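About Munwood Linen Services
Home / About / Company and methods

Munwood Linen Services rents, washes, repairs and tracks flat linen for small lodging properties. Our customers are guesthouses, training inns, staff residences and short-stay apartments. We do not handle uniforms, table linen or hospital linen. The company operates one plant, in Dedberg, and one depot, in Flestorcombe.

What we supply

The standard rental set for one bed consists of a fitted bottom sheet, a flat top sheet, two pillowcases and a washable mattress protector. Duvet covers are available in place of top sheets on all contracts. Sheets are supplied in three fabric grades:

Grade A: combed cotton, percale weave, for guest rooms.
Grade B: cotton and polyester blend, percale weave, for staff rooms and residences.
Grade C: heavier blend, twill weave, for bunk rooms and high-turnover properties.

White is held in all grades. Dyed sheets are held in Grade B and Grade C only. Dyed stock is washed in separate loads, sorted by color family, and is not treated with chlorine bleach at any stage. Customers who choose dyed sheets should expect a slow shift in shade over the life of the item. We match replacements to the current shade of the set and not to the original swatch -- a new sheet beside three old pillowcases is one of the more common causes of complaint in this trade, and it can be avoided with a little sorting.

How stock is allocated

Each property is assigned a par level, expressed as the number of full sets held per bed. Three par is our minimum: one set on the bed, one in the linen room, one in transit or in process. Properties with same-day turnover are normally assigned four. Par levels are reviewed twice a year, using delivery records and the count sheets returned with the soiled bags. A property may request a change between reviews, but reductions take effect at the start of the next billing period.

Minimum contract size is 50 beds for plant delivery. Smaller properties are served through the Flestorcombe depot, where linen is collected and returned by the customer. At present we hold contracts for 341 properties, most of them on the depot plan.

The wash process

Soiled linen is weighed on arrival, sorted by grade and soil level, and loaded to 90 percent of rated machine capacity. Overloading saves water on paper and loses it again in rewash, so the limit is fixed in the plant procedures and is not left to the shift lead. Cotton goods are washed at a higher temperature than blends. Rinse water from the final stage is recovered for use in the first stage of the next load.

After extraction, flat pieces go to the ironer and fitted sheets to the dryers. Fitted sheets are folded by hand. We have tested folding equipment for them on two occasions and returned it both times, as the corners were not squared well enough to stack.

Inspection takes place at the folding station. Items are graded as pass, rewash, mend or retire. Mending is limited to hems, elastic and tears shorter than the width of a hand. We do not patch the center area of a sheet. Retired cotton is cut for wiping cloths and sold by weight.

Fit and sizing

Most reports of poor fit come from mattress depth. A fitted sheet made for a shallow mattress will pull off at the corners when it is used with a topper, and the elastic will wear out early. For that reason we measure at least one mattress of every type before a contract begins and record width, length and depth with the protector in place. If a property changes its mattresses, please send us the new depths before the next delivery. The fitted sheets in stock cover three depth ranges, marked by a colored thread in the hem at the foot end.

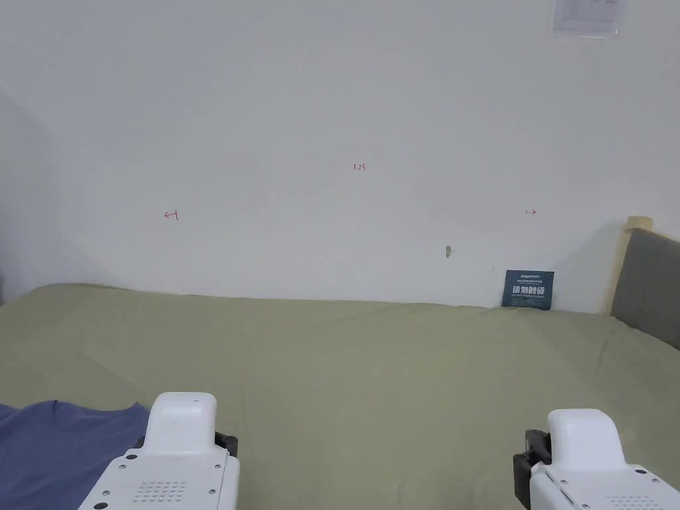

Pakzad wrote to us after the first season on contract that the hem thread had cut bed-making errors more than any training had, but that the darkest thread was hard to find on dyed sheets in a room with the blinds down, and could it please be made wider. The thread on dyed stock was changed in September to a double row. White stock keeps the single row. We receive many suggestions of this type through the contact form, and they are read by the plant office at the end of each week.

Training for housekeeping staff

We offer a half-day session at the customer's property, at no charge in the first contract year. The session covers the following:

Stripping a bed without dragging linen across the floor.
Separating stained items before bagging.
Reading the hem thread and the grade label.
Making the bed with a fitted sheet, and with a flat sheet used as a bottom sheet.
Completing the count sheet.

Stained items should go in the yellow bag and should not be pre-treated on site. Household stain removers can set protein stains, and some will strip dye from Grade B and Grade C goods. A stain that reaches the plant untreated within two days has a good chance of being removed. The same stain after a week in a closed bag may not be.

Facts and capacity

The Dedberg plant can process roughly 450 full sets per shift. It runs one shift for most of the year and two in the summer. Delivery routes extend 100 miles from the plant. Properties outside that area may apply for the depot plan if they can arrange their own transport to Flestorcombe.

Our background

Munwood started as the in-house laundry of a residential hospitality school in Dedberg. The school sent out its surplus capacity to nearby guesthouses, and the outside work in time became larger than the inside work. The laundry was then set up as a separate company. We still wash for the school, and its students still complete a placement at the plant, generally in sorting and inspection. The count sheet used by all our customers is a revised form of the one the school used, with the column for blankets removed.

Terms and contact

Loss charges, replacement prices and the delivery calendar are listed in the customer handbook, which is sent with each new contract. Handbook revisions are numbered, and the current number is printed on every delivery note. For new contracts, please use the inquiry form and state the number of beds, the mattress sizes and the usual turnover pattern. For missing or short deliveries, contact the plant office with the delivery note number.

Page last revised October 2020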